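Arm faults out at board fixture, random, no collision
Forum > Integration > Faults and recovery

slotcar_88
We have a small cell that puts narrow boards into slot holders on a fixture plate. Since September the arm has been dropping into protective stop near the plate. Log says force limit exceeded, but there is no mark on the plate or the fingers. It ran 2,475 cycles before the first stop, then 1,370, and now I get 3 in a morning. Controller is a Woneck, gripper is from Madigan. Payload is set right, I checked it twice.

dlm_controls
Cable drag. If the gripper cable is tied too tight at the wrist it pulls when joint 6 turns and the controller reads it as contact. Seen it a lot on Wonecks.

slotcar_88
Cable was rerouted with a bigger service loop in August. No change.

pressfit
I don't buy cable drag. It would fault at the same joint angle every time, not only near the plate. I think you are touching the holder on the way in. What's your approach height?

dlm_controls
It does not have to be the same angle. Depends how the loop settles.

hiten_user
We had this on a Hiten cell. Plate had shifted on its panel and one slot was off enough to bind. Teach points were fine on the others. Post a wrist camera shot if you have one.

slotcar_88
Approach is 20 mm over the holder, then slow. Wrist view:
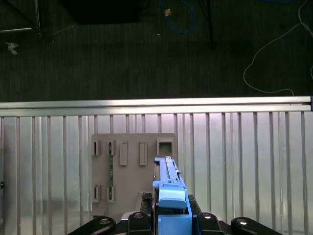
Wrist camera at the plate, one board in the second pair of slots, first pair empty.

pressfit
Which pair does it fault on?

slotcar_88
Went back through the log. All but one were on the first pair.

pressfit
Then reteach that pair before you touch the cable again. And please don't raise the force limit to get through the shift.

dlm_controls
Agree on the limit. Still want to know about the one that wasn't.

zilex_tom
Re-zero the force sensor too. Ours drifts and we do it every 2,000 cycles.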